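3.2 Packaging left out between meals

Empty and part-used packaging was the item households most often left for later. In the Limness homes, snack bags and thin plastic bags gathered on low, cloth-covered surfaces within sight of the kitchen, and were cleared together (Figure 2). Gape and Prendergast recorded the same habit in Dedulley over 14 visits in February.
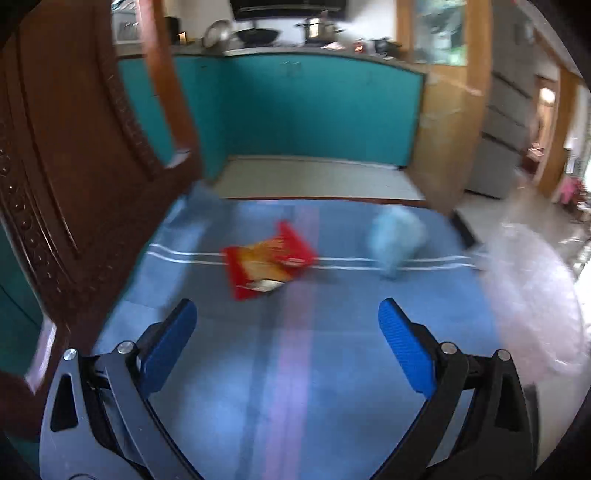 Figure 2. Red snack bag and pale blue plastic bag on a blue cloth, with the kitchen counter beyond.

Residents gave distance to the bin as the main reason for waiting.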